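Rochelle Haddad
September 2026

Right, a few of you asked how I keep my makeup brushes in order in a small bedroom with one desk, so I'll put it all in one thread.

18 replies · 50 likes

I do the whole lot at the desk by the window. It's the best light I've got and the top wipes down easily. Everything else comes off it first, apart from the stand, which lives at the back.

The brushes live in a clear plastic tub. I've tried a roll, a drawer and a mug. The roll squashed the fluffy ones, the drawer got powder in every corner and the mug kept going over.

A clear one is worth having. You can tell when there's powder collecting at the bottom, and then you know you've left it too long.

To sort them, tip the tub on its side and take the brushes out one at a time. If you turn it upside down they all land on each other and the soft heads get bent.

6 replies · 31 likes

Big face brushes go in one row, eye brushes in another. The thin eye ones are the ones I lose, so I get those out early and lay them flat where I can see them.
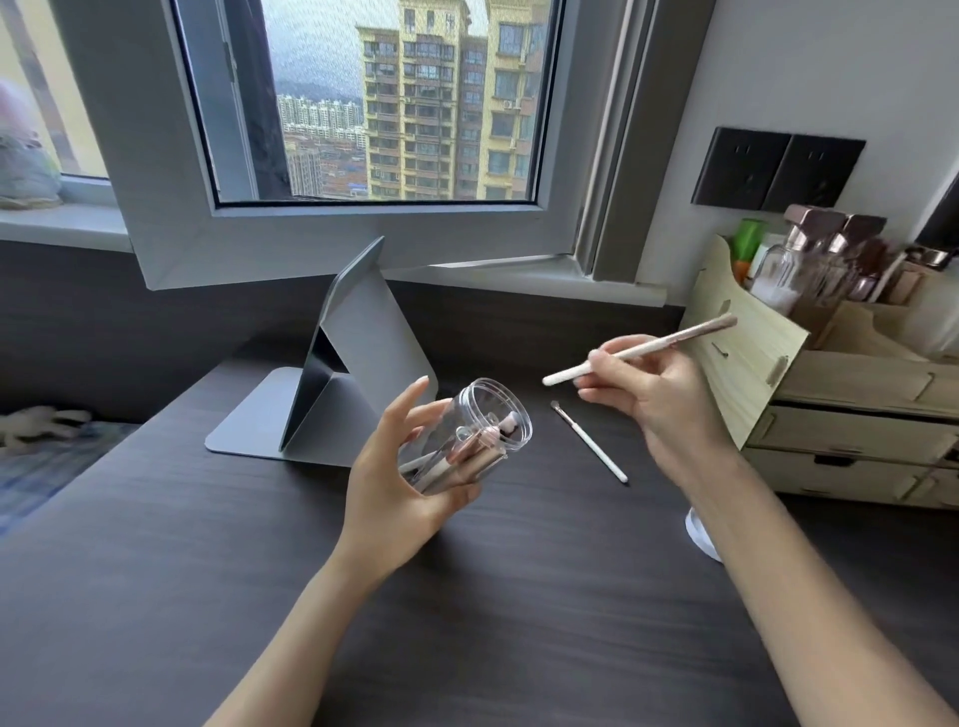 Once they're in rows I check each one. Give the metal part a gentle twist. If it moves on the handle, put that brush to one side for gluing and don't wash it yet.

Then run the bristles over the back of your hand. Scratchy means old product or too much soap left in from last time. A few stray hairs coming out is normal. A clump coming out is a brush on its way to the bin.

4 replies · 22 likes

Washing: lukewarm water, a small blob of baby shampoo, heads pointing down the whole time. Swirl in your palm, rinse, and keep going until the water runs clear. Don't let water get up into the metal bit.

Squeeze with a towel, push the head back into shape with your fingers and lay them flat with the heads over the edge of the desk. Mine take overnight. The dense ones want longer – leave them till the next evening if you can.

Never stand them up wet in the tub. I did that for a good year and ended up with three wobbly brushes.

9 replies · 47 likes

Wash the tub as well. Washing-up liquid, rinse, dry it properly with a tea towel. I forgot this for ages and was putting clean brushes back into old eyeshadow.

They go back in handles down. Big ones at the back, thin ones at the front. It makes no odds to the brushes but I can grab the one I want in the morning.

Keegan Pearce asked how often. Foundation brush every week, the rest every fortnight, full sort-out like this once a month. I missed most of April and it showed.

Tahsin asked about the pricey cleaner from Grement. I had a bottle, it was fine, it smelt strongly of oranges. I went back to baby shampoo when it ran out.

And no, I don't keep spares. If I haven't picked one up since the last sort-out, it goes to my sister. She's done quite well out of it.

Lipsticks next time. That drawer is in a worse state than the brushes ever were.

18 shares · 900 likes · 3,843 views

© Rochelle Haddad · Contact · Back to top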